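Sun 19 April
Wilma Dalgleish

Translation workshop notebook, Petek stories

Good long day with the Petek manuscript and I want to get this down before it goes. All 229 pages are now read through once in English, start to finish, out loud where the dialogue needed it. Lourenço read the grandmother and I read everybody else. My throat is gone and I don't care. This book is so much funnier than I gave it credit for in February!

1. The opening

We have the first line, I think. We'd been fussing over "The river had no name that year" against "That year the river went without a name," and hearing them spoken settled it in a minute. The second one has the shrug in it. Mutua heard it from the kitchen and laughed, and he hadn't even read the page. Keep it. Lourenço still wants a comma after "year" - I've put it in lightly and will see how I feel next week.

The rest of chapter one is close. Paragraph four is still two sentences pretending to be one. I left it.

2. The ferryman chapter

This was the worry and it's still a bit of a worry. He talks for 947 words in the original without a paragraph break, and Hartmut's note says we should break it up for readers. I tried that version this morning and it fell flat. You stop hearing him. Read in one go he's wonderful, he keeps circling back to the goat and the debt and his brother's boots, and by the time he gets to the drowning you've stopped expecting anything bad at all. I'd like to fight for the single block. Lourenço agrees, Mutua is on the fence (he thinks one break, just before the boots come back the second time, and I can sort of hear that too).

Word choices still open in this chapter:
"landing" or "jetty" (I keep swapping them, must pick one)
the insult on the second page, currently "you wet sack", which makes me happy but may be too soft
"debt" all the way through, or "what I owe" when he's talking to his brother

Colors for the marked-up pages stay as they were: pink for anything about voice, green for facts to check, pencil for everything else. Chapter three is mostly pink, so that tells you where the work is.

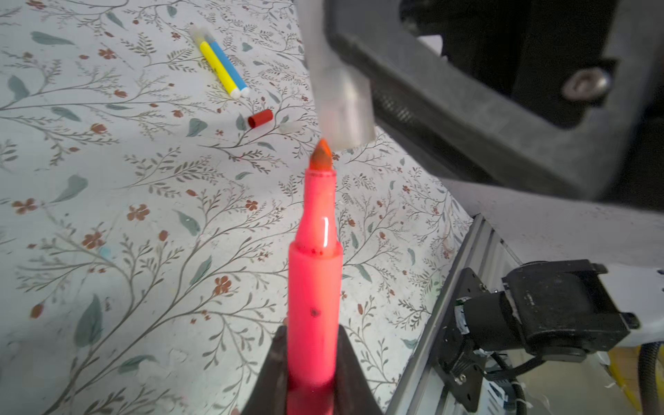
3. The songs

There are 21 of them scattered through the book and we'd been treating them as a side job. Big mistake! They carry half the plot. Sieglinde sent her rough versions of the first few on Friday and they're terrific, unrhymed but with such a strong beat that you don't miss it. The washing song made Lourenço put his cup down. I'd been trying to rhyme that one for weeks and had got as far as "linen" and "beginning," so I'm very glad to hand it over.

One question for her: the refrain comes back in the last chapter with a single word changed. In ours the change disappears, the two words are too close in English. Could the first one be "carry" and the last one "keep"? Try it sung.

4. Sample for Kelomholm

They want 600 words for the spring list. I was all set to send the opening, but after today I'd much prefer the market scene, where the grandmother sells the same hen twice. It stands up by itself and it has her whole character in it. Mutua is going to trim it. Please don't lose the bit with the scale.

To do
- tidy paragraph four, ch. 1
- ask Hartmut for his reasons on the ferryman before I write him a long letter
- songs folder to Sieglinde, with page numbers this time
- look again at the aunt's nickname, "Button" is cute but she isn't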